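Presow Hall puts water on wheels for evening classes

The vending machine on the ground floor of Presow Hall is gone, and drinking water now comes around on a cart.

The change took effect in January, when the hall's contract for the machine ran out and was not renewed. Takings had dropped for two years in a row, according to a notice on the board by the front desk, and the machine was out of order for much of the fall. The space where it stood is being used for coat hooks.

In its place, the hall has bought two rolling carts from Tsolakis, a catering supply shop on the same street. The pair cost $587, including delivery. One stays upstairs near the dance studio. The other is kept in the storeroom behind the kitchen and is rolled out before the evening classes begin at 6 p.m.

Bottled water is free to anyone enrolled in a class. Visitors and people renting a room by the hour are asked to leave a dollar in the box at the desk. The hall expects to go through up to 70 bottles on a busy evening, most of them during the Plondance beginner sessions, which have the largest enrollment of any class in the building.

Drinking glasses are available too, for people who would sooner fill up at the kitchen tap. They are to be returned to the cart's bottom shelf only after they have been washed. Used glasses go in the gray tub beside the kitchen sink. The desk has asked class leaders to repeat this to their groups, after several glasses were found on windowsills and under chairs in the first weeks.

Restocking is done in the late afternoon. Full cases are kept in the storeroom and the bottles are taken out of their wrapping there, so that plastic film does not end up in the hallway bins. Staff have been told to push the carts with both hands on the upright poles and to go slowly over the metal strip at the studio door, where a loaded cart tends to catch.

The notice drew a few comments when it went up. Some regulars wanted to know what would happen to snacks, which the old machine also sold. For now there are none. The hall says the bakery counter at Ruvwood, across the parking lot, is open until 8 p.m. and that food from outside may be eaten in the lobby but not in the studios.

Others asked about the number of plastic bottles. A refill station has been priced, but the plumbing on the ground floor would have to be moved to fit one, and that work is not in this year's budget. Until then, empty bottles can be dropped in the blue bins at either end of the hallway. Caps may be left on.

Anyone who finds a cart running low during a class can tell the front desk, which is staffed until 9:30 p.m. The storeroom itself remains locked in the evening.

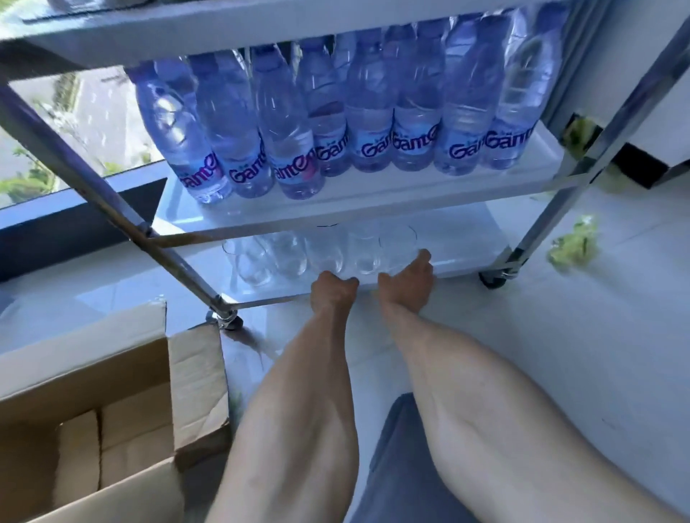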